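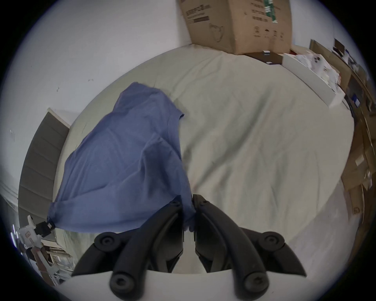 Visits > Household machines > Open days

Ruth Parsons has been to enough open days to know where to stand. "At the back, near the door, where you can hear what the staff say to each other," she says. She spent a December afternoon at Gosling, where Sturkell was showing its work on teaching machines to handle laundry, and she came home mostly unmoved.

The task was a T-shirt on a bed. A person worked a hand-held gripper, two black fingers that pinch the cloth, and visitors were told the recordings would one day train a robot. "So I asked where the robot was," Parsons says. "They said this was the data stage. Fine – but the invitation said robots."

Her host, Dennis Tapley, told the room they had 226 recordings and wanted far more. Parsons wanted to know how many of those ended with a shirt she would put in a drawer. He said he would get back to her.

She is fairer about the tool itself. "It got hold of a hem, and cloth is hard. I'll give them that." What bothers her is the talk of homes within a couple of years. "My mother is 56 stairs from her washing line. Show me it there."

Would she go again? "If they ring me when something folds a sheet by itself. A fitted one."

Filed under: Robots, Been and seen

Comments (3)

Terence Blackburn: I went in the morning and got the same speech. Decent tea.

Larasati Harahap: A bit harsh – you have to collect the data before you can train anything.

Nga Lâm: Did he ever get back to her?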